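Weltivton Suture Practice Bench – Set-up Guide
Section 3: Tissue, needle, first throws

Read section 2 first if the tray isn't clamped down yet. Date of this revision: January 27, 2025. Replaces the November sheet – bin that one, the thread lengths were wrong.

3.1 Before you start

Gloves on. Sharps box within reach, lid open. Paper towels. Spray bottle filled with saline, not tap water.

Tissue comes out of the fridge last. Pad or animal tissue, same steps for both unless a note says otherwise.

3.2 Laying the tissue

1. Line the tray with the Jalen mat, rough side up.
2. Lay the tissue flat. Push air pockets out toward the edges with the back of your hand.
3. Pin the corners. Pins go in at a slant, heads outward.
4. Mist the whole surface. You want it shiny. If it puddles, blot.
5. Mist again whenever the shine goes dull.

Note: mixed pieces with a pale part and a red part behave differently under the needle. The pale side drags more. Start there if you are teaching beginners, they learn to follow the curve sooner.

CAUTION: Do not spray with a needle out. Put it down first.

3.3 Loading the needle

1. Open the packet at the notch. Leave the thread in its card untill the needle is held.
2. Take the needle in the jaws, well back from the point. Never grip the tip, it blunts on the first squeeze.
3. Close fully. Wiggle test – if the needle swivels, open and take it again.
4. Draw the thread off the card slowly. Straight pull. Black thread is the standard supply, easy to see on pale tissue.
5. Bring the point down close to the surface and stop. Check the curve sits across the jaws and the thread trails away from the point.

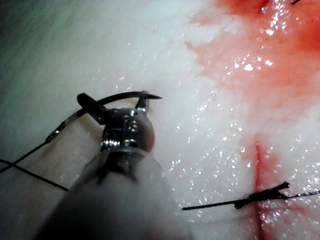 6. Thread lying under the point? Back off, sweep it clear, come in again.
7. Enter with the point square to the surface. Turn through, following the curve. Don't push straight.
8. Let go, regrip on the far side, finish the turn.

CAUTION: A dropped needle is a stop. Everyone keeps hands off the tray till it is found and in the box.

3.4 Checking the needle between throws

Lift clear of the tissue and look at it from the side. Things to look for:

– needle bent out of its curve
– thread frayed near the needle
– thread doubled back around the jaws
– bits of tissue stuck in the jaws

Bent needle goes in the sharps box. Don't straighten it, it will snap. Frayed thread, cut and reload. Wipe jaws with a damp towel, never a dry one, lint gets everywhere.

Packs from Sung and Horow both fit. The bench box holds 100 needles. Write the count on the lid card when you take one and when you bin one.

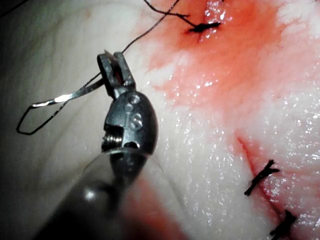
Weltivton Training Desk
Bench set-up and supplies

3.5 Thread handling

1. Keep slack to one side, the same side all session.
2. Pull through until the tail is short, then stop. Most ruined stitches are a tail pulled right out.
3. Before each new throw, look for loops. Loose strands on wet tissue stick flat and are easy to miss – lift them with closed jaws.
4. Open the jaws only when you are ready to take hold of something. Open jaws catch thread.

Note: dark thread is harder to follow over red tissue. Move the lamp lower so the shine shifts, or work from the pale edge inward.
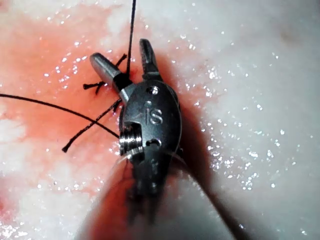 5. Tie down snug. If the tissue puckers or goes white round the stitch you have pulled too hard. Cut it and redo.
6. Trim both tails. Scraps go in the tray corner, not on the floor.

3.6 Packing up

1. Needles counted and boxed. Count must match the lid card.
2. Pins out, all of them. Run the magnet over the mat.
3. Animal tissue in the yellow bag, tied twice. Synthetic pads get rinsed, patted dry and put back in there sleeve.
4. Wash the mat, hang it. Don't fold.
5. Wipe the tray down, leave it tipped to drain.

Spare mats: order part 83. Next section: knots.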